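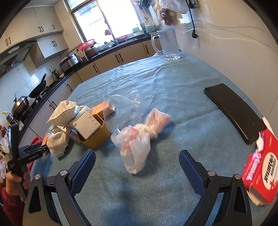 What should you do first when a gripper jams with a piece of plastic bag in it?

Switch off the arm at the wall, wait for it to go still, and only then put your fingers anywhere near the jaws.

Kitchen and Workshop Tips
By the Clarnport Tips Desk
15 October 2021
23 shares | 4 comments

We had a jam in September. We were teaching a small Gourlay kitchen arm to clear packaging off a table. You do the job yourself with the hand-held grippers, it records what you did, and later the arm has a go. The hand-held part went well. When the arm took over, it picked up a thin bag, and a loose corner went into the slots of the linkage and wound itself round a joint. The jaws stuck half shut. The motor kept pushing for 17 seconds before it cut out, and by then the casing was too hot to hold.

The mistake came next. One of us pulled the bag out by hand with the power still on. As soon as the plastic came free the jaws snapped closed and caught a fingertip. It was a bruise and a split nail, but it could have been worse.

Getting a bag out safely

Turn it off at the wall. The stop button on ours only pauses the arm, and it will carry on with its last move if it thinks the way is clear.

Hold the jaws apart with a wooden spoon handle. Snip the plastic with blunt scissors and draw the pieces out one at a time. Don't tug. Tweezers are good for the last shreds, which like to hide behind the screws at the joints. Open and close the jaws by hand a few times before you plug in again. If you feel a gritty spot, there is still some in there.

Check the pads too. Ours are blue with a textured face, and a scrap of film stuck to one of them makes everything slip. Warm water and a drop of washing-up liquid, then dry with a tea towel.

Setting out the table

Crumpled bags and torn cartons are fair practice, so leave them in a heap as they would be on any normal day. What does need moving is anything you'd mind losing. A phone lying next to a torn box looks a lot like one more flat thing to pick up, and a glass mug on the corner is asking for trouble. Move both to the worktop before the arm is switched on. It's all right to have them on the table while you are only using the hand-held grippers.

A cloth is kinder to the table but it wrinkles, and the arm can pinch a fold and drag the lot. Pull it flat and clip it at the edges. We use bulldog clips.

Long sleeves should be rolled up. Tie back hair as well.

Bags that give the most bother

Thin see-through ones are the worst. Knot any bag that has long handles. Stiff clear plastic, such as lids and trays, doesn't wind in but it can crack and leave sharp bits, so sweep the cloth afterwards.

After a jam

Let the motor cool for 2 hours. Write down what it was holding when it stopped. We wrote to Gourlay and they told us to lower the grip setting to 3, which has helped with bags, though it now drops full cartons. We are still trying settings in between.

The split nail has nearly grown out.

Shared 23 times | Read 4 comments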